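I've been using Fondent for four months now and I keep getting asked whether it's worth the money, so okay, let me get this down in one place.

Fondent is the labeling and replay program from Koech. You feed it your gripper recordings, it lines up the camera view with the finger opening, and you scrub through and mark where each grasp starts and ends. I came over from Sivthorpe, which I liked fine until it ate a whole afternoon of my labels (still a little sore about that one!).

Install was painless. My first import was 738 clips and it took nearly 6 minutes, and then everything was just there, sorted, with thumbnails. The timeline is lovely to use, smooth in both directions, and the keyboard shortcuts are where your fingers want them.

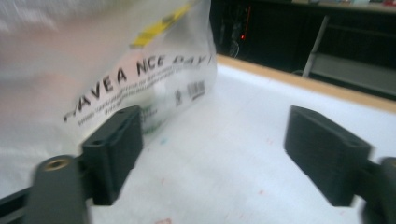 The auto-segment button is the big selling point, and I have mixed feelings. On boxes and mugs it's great, I barely touch the result. Thin see-through stuff is another story. With a bag like the HAVE A NICE DAY! one, the mask grabs the big black letters, maybe the yellow strip, and lets the milky plastic melt right into the white tabletop. I fixed 474 masks by hand in August and a whole lot of them were bags. The brush tool is good, though, so it's boring work more than hard work.

My other gripe is export. It wants to write one giant file, and if you need separate episodes for training you have to tick a box three menus deep, every single time. Please, Koech, remember my settings!

Would I buy it again? Yes, for the timeline alone. If you mostly handle floppy plastic, try the free trial on your own clips first.

Raelene Ruawai

Shares: 6 | Comments: 4

skusanwood_lab: Same trouble with bread bags over here. Turning the edge threshold way down helped a bit.

Pim: Does it run on Linux?

Raelene Ruawai: @Pim yep, that's what I use!

dottie_k: The export box drives me nuts too.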